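**Good Practice for Two-Arm Table Work: Gallery**

This page accompanies the Stestis handling rules, issued April 16, 2024. It is intended for staff who prepare or review simulated trials under the Presivero program. Section 19 of the rules covers shared tables and applies to both views in this gallery, which come from the same simulated setup.

Each arm is reviewed separately, including an arm that is holding nothing. Reviewers record the position of trays and bins before they comment on motion. 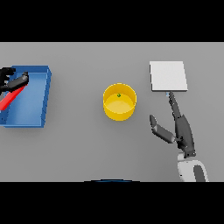
Left gripper over the blue tray, with the yellow bin at the center of the table.

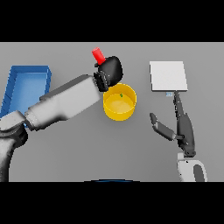
Left gripper near the rim of the yellow container, with a small red cylinder.

Review notes must be filed within 60 days and should cite the section number. Requests for an exception go to Valentin Brunet at the Nonska office. The next revision of the rules is planned for May.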